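침구/매트리스 게시판 > 사용 및 관리

제목: 새틴 느낌 누빔 커버 매트리스, 바닥에 직접 놓고 쓰는 경우 시트 고정과 통기 문제

글쓴이: 누빔선75
작성일: 2019년 1월 12일 토요일

아이 방에서 쓰는 매트리스 관련 문의입니다. 검색으로 나오는 글은 대부분 프레임 위에 올린 경우라 조건이 맞지 않아 새로 올립니다.

제품은 Preken에서 나온 누빔 매트리스이고 지난 7월에 들였습니다. 프레임 없이 바닥에 직접 놓고 씁니다. 아이가 자다가 굴러 내려오는 일이 잦아서 높이를 최소로 하려는 것이 이유이고, 이 조건은 당분간 바꿀 생각이 없습니다.

문제는 두 가지입니다.

첫째, 상판 원단이 매끄러워 위에 깐 것이 전부 밀립니다. 면 시트, 얇은 패드, 아이 담요 순으로 시험했는데 정도의 차이만 있고 결과는 같습니다. 고무줄 시트는 모서리 네 곳이 잡혀 있어도 가운데가 한쪽으로 몰려 주름이 생깁니다.

둘째, 바닥면 통기입니다. 일주일에 한 번 세워서 밑면을 말리는데 이 주기가 적당한지 판단이 서지 않습니다. 지금까지 곰팡이나 얼룩은 발견하지 못했습니다.

커버는 분리되지 않는 일체형입니다. 마름모꼴 누빔에 연회색 무늬가 찍혀 있고, 상판과 옆면이 만나는 선에 끈 모양의 흰 파이핑이 둘러져 있습니다.

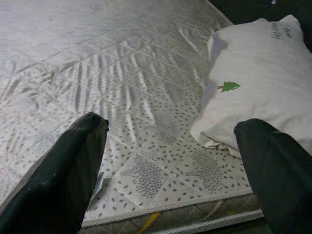
시트를 벗기고 원단 위에서 바로 놀게 하는 시간도 있습니다. 이때 오염 관리를 어떻게 하시는지도 궁금합니다. 중성세제 희석액으로 부분 세척을 한 번 했고, 마른 뒤에 테두리 형태로 물 자국이 남았습니다. 위치는 베개 쪽입니다.

정리하면 질문은 시트 밀림 방지, 바닥 통기 주기, 물 자국 처리입니다. 경험 있으신 분의 답변 바랍니다.

댓글

파이핑수선
시트 밀림은 원단 마찰 문제이므로 시트를 바꾸기보다 중간층을 넣는 것이 맞습니다. 매트리스와 시트 사이에 격자형 미끄럼 방지망을 한 장 까십시오. 러그 밑에 까는 것과 같은 종류입니다. 매트리스 상판보다 사방 한 뼘 정도 작게 재단해야 가장자리가 말리지 않습니다.

도톰이불
미끄럼 방지망은 권하지 않습니다. PVC 계열은 장기간 눌려 있으면 광택 원단에 격자 자국이 옮습니다. 저희 집에서는 여름을 지나고 나서 누런 격자무늬가 남았고 세탁으로 빠지지 않았습니다. 일체형 커버면 교체도 안 되니 손해가 큽니다.

파이핑수선
재질을 가려서 써야 하는 것은 맞습니다. PVC 코팅이 아닌 천연고무나 실리콘 도트 부직포를 쓰면 이염 가능성이 낮습니다. 다만 천연고무는 직사광선이 드는 방에서는 부스러집니다.

누빔선75 (글쓴이)
답변 감사합니다. 창이 남향이라 고무류는 제외하겠습니다. 실리콘 도트 부직포는 통기에 영향이 없습니까?

파이핑수선
부직포 자체는 통기가 됩니다. 도트 면적만큼만 막힙니다. 체감할 차이는 없었습니다.

7호실
저는 매트리스 벨트를 씁니다. Buton 시트 고정 밴드인데, 시트 네 변 중간을 대각으로 매트리스 밑에서 당기는 구조입니다. 모서리만 잡는 제품보다 가운데 쏠림이 적습니다. 단점은 매트리스를 세울 때마다 풀고 다시 걸어야 한다는 점입니다. 매주 세우신다면 번거로울 수 있습니다.

도톰이불
밴드 클립이 금속인지 확인하십시오. 금속 클립은 파이핑에 걸리면 실이 풀립니다. 끈 형태로 꼬인 파이핑은 한 가닥만 터져도 그 구간 전체가 헐거워집니다.

7호실
플라스틱 클립입니다. 그리고 클립은 파이핑이 아니라 시트에 겁니다. 걸릴 일이 없습니다.

도톰이불
바닥에 놓고 쓰는 매트리스에서는 클립이 옆면 아래로 들어가면서 옆면 원단을 긁습니다. 프레임이 있으면 손을 넣어 정렬할 수 있지만 바닥에서는 밀어 넣게 됩니다. 그 조건을 말씀드린 것입니다.

7호실
저도 바닥 조건에서 사용 중입니다. 한쪽을 들고 끼우면 됩니다. 2년 사용에 긁힘 없습니다.

Yolotzin Olvera
가입 인사를 겸해 답변드립니다. 봉제 공장에서 침구 검수를 했습니다.

글쓴이께서 쓰신 것과 같은 광택 원단은 장섬유 폴리에스터를 주자직으로 짠 경우가 많습니다. 글만으로 혼용률을 단정할 수는 없으니 라벨을 확인하시기 바랍니다. 폴리에스터라고 가정하면 물 자국의 원인은 물보다 세제 잔여물일 가능성이 큽니다. 희석액으로 닦은 뒤 맑은 물로 충분히 헹궈 내지 않으면 마르는 과정에서 세제와 오염이 젖은 영역의 경계로 이동해 테두리가 생깁니다.

처리 순서는 다음과 같습니다.

1. 흰 면 수건을 맑은 물에 적셔 꼭 짭니다.
2. 자국의 바깥에서 안쪽으로 눌러 닦습니다. 문지르지 않습니다.
3. 자국보다 넓은 면적을 같은 수건으로 옅게 적셔 경계를 흐립니다. 누빔선이 있으면 누빔선까지 적셔 경계를 선에 맞춥니다.
4. 마른 수건으로 눌러 물기를 뺀 뒤 선풍기로 말립니다. 헤어드라이어 온풍은 쓰지 않습니다.

3번이 중요합니다. 누빔의 골에서 경계가 끝나면 자국이 남더라도 눈에 띄지 않습니다.

누빔선75 (글쓴이)
라벨 확인했습니다. 겉감 폴리에스터로만 표기되어 있습니다. 헹굼은 한 번만 했습니다. 말씀하신 순서대로 다시 해 보겠습니다.

파이핑수선
3번은 처음 듣는 방법인데 합리적입니다. 다만 누빔선 바늘구멍으로 물이 충전재까지 들어갈 수 있지 않습니까?

Yolotzin Olvera
들어갑니다. 그래서 수건을 꼭 짜서 쓰는 것입니다. 분무기로 뿌리면 안 됩니다.

베란다습도계
통기 주기에 대해 씁니다. 바닥재가 무엇인지가 먼저입니다. 마루, 장판, 타일, 석재에 따라 표면 온도가 다르고 결로 조건이 달라집니다. 난방 여부도 같이 적어 주십시오.

누빔선75 (글쓴이)
바닥은 흰색과 회색이 섞인 대리석이고 겨울에는 바닥 난방을 씁니다. 낮에는 끕니다. 낮 시간에는 보통 시트를 걷고 놀이 담요를 한쪽에 펴 둡니다. 청록색 바탕이고 크기는 매트리스보다 작습니다. 그 주변에서 책을 보는 시간이 대부분이라 음식물은 올리지 않습니다. 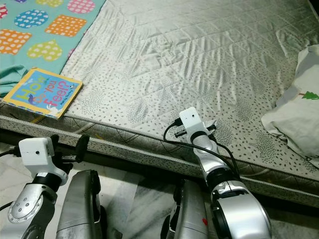 담요도 같은 문제로 밀립니다. 아이가 한 번 일어났다 앉으면 위치가 바뀝니다. 담요 뒷면에 무엇을 덧대는 방법도 검토 중입니다.

베란다습도계
석재에 간헐 난방이면 조건이 나쁜 편입니다. 난방을 끄면 바닥이 식으면서 체온과 땀으로 올라간 매트리스 내부의 수분이 밑면에 모입니다. 일주일 주기는 깁니다. 저라면 난방기에는 사흘에 한 번, 난방을 안 하는 장마철에는 매일 한쪽을 들어 둡니다.

저희 집 기록으로는 장마철에 방 습도가 75%를 넘은 날 밑면이 손으로 만져서 눅눅했습니다. 그 아래에서는 차이를 느끼지 못했습니다. 온습도계를 방 중앙이 아니라 매트리스 옆 바닥에 두고 재십시오. 같은 방에서도 값이 다릅니다.

7호실
사흘에 한 번은 과합니다. 저도 타일 바닥인데 2주에 한 번 세우고 문제없습니다. 제습기를 돌리면 됩니다.

베란다습도계
제습기는 방 공기를 말리는 것이고 매트리스와 바닥 사이의 접촉면은 공기가 돌지 않습니다. 접촉면을 떼지 않으면 효과가 제한적입니다. 2주에 괜찮았다는 것은 그 집의 조건에서 괜찮았다는 것입니다.

7호실
그 논리면 사흘도 그 집의 조건입니다.

베란다습도계
맞습니다. 그래서 바닥 쪽 습도를 재라고 적었습니다.

도톰이불
두 분 논쟁과 별개로, 통기 매트를 까는 방법이 있습니다. 입체 망사 구조로 된 것을 매트리스 밑에 깔면 접촉면이 분리됩니다. 저는 Zawadzka 제품을 쓰고 있습니다. 높이가 거의 안 올라가므로 글쓴이 조건에도 맞습니다.

누빔선75 (글쓴이)
눌림은 어떻습니까? 망사가 눌려 납작해지면 의미가 없을 것 같습니다.

도톰이불
어른이 같이 눕는 쪽은 눌립니다. 저는 석 달마다 방향을 돌려 깝니다. 눌린 쪽도 자를 대 보면 7 mm는 남습니다.

목공방문객
접는 깔판은 어떻습니까. 삼나무로 된 것이면 습기를 어느 정도 흡수합니다.

파이핑수선
대리석 위에 나무 깔판은 미끄러집니다. 깔판 밑에 다시 미끄럼 방지를 해야 합니다. 살 사이 간격이 넓으면 아이 발이 낄 수도 있습니다. 매트리스 끝선보다 깔판이 튀어나오지 않는 치수여야 하는데 그런 치수가 드뭅니다.

목공방문객
주문 제작하면 됩니다. 매트리스보다 사방 3 cm 작게 맞추면 튀어나오지 않습니다.

파이핑수선
가격을 보십시오. Milby 맞춤 깔판 견적을 받아 본 적이 있는데 129,000원에 배송비 별도였습니다. 통기 매트로 해결되는지 먼저 보는 것이 순서입니다.

목공방문객
가격은 인정합니다. 다만 눌림 문제가 없다는 점은 깔판 쪽이 확실합니다.

Yolotzin Olvera
담요 뒷면에 덧대는 건에 대해 씁니다. 실리콘 도트 원단을 담요 전체에 대면 세탁 후 겉감과 수축률이 달라 웁니다. 네 모서리와 가운데에 손바닥 크기로 나누어 대는 것이 낫습니다. 바느질 땀은 3 mm 이하, 모서리는 둥글게 재단하십시오. 각이 있으면 거기부터 일어납니다. 접착식은 세탁 때 떨어지므로 쓰지 마십시오.

벨크로를 쓰는 분도 있는데 까슬한 면이 광택 원단에 닿으면 올이 뜯깁니다. 이 원단에서는 안 됩니다.

누빔선75 (글쓴이)
벨크로를 살 뻔했습니다. 감사합니다.

도톰이불
건조기 사용 시 실리콘 도트는 저온으로 돌려야 합니다. 고온에서 도트끼리 붙습니다.

누빔선75 (글쓴이)
중간 결과 적습니다.

물 자국은 알려 주신 순서로 두 번 반복했습니다. 첫 번째에는 변화가 적었고 두 번째에 테두리가 흐려졌습니다. 정면에서는 안 보이고 옆에서 빛을 받으면 약하게 보입니다. 이 상태로 두겠습니다.

시트는 실리콘 도트 부직포를 사이에 깔았습니다. 가운데 쏠림은 없어졌고 발치 쪽만 약간 밀립니다. 재단을 너무 작게 한 것 같습니다.

바닥 습도는 재는 중입니다. 난방을 끄고 두 시간 뒤 값이 방 중앙보다 약 7% 포인트 높게 나옵니다. 통기 매트를 주문했고, 그때까지는 사흘 주기로 세웁니다.

베란다습도계
세울 때 밑면을 난방 켠 바닥 쪽이 아니라 창 쪽으로 두십시오. 한두 시간이면 충분합니다. 직사광선은 상판에 닿지 않게 하는 것이 좋습니다. 무늬 날염이 바랩니다.

7호실
발치 밀림은 밴드를 발치 쪽에만 하나 걸면 잡힙니다. 한 개면 세울 때도 번거롭지 않습니다.

도톰이불
클립 방향은 아래로 향하게 하십시오.

7호실
그 부분은 동의합니다.

누빔선75 (글쓴이)
한 개만 사서 걸어 보겠습니다. 통기 매트는 도착하면 난방기와 장마철 값을 나누어 이 글에 추가하겠습니다.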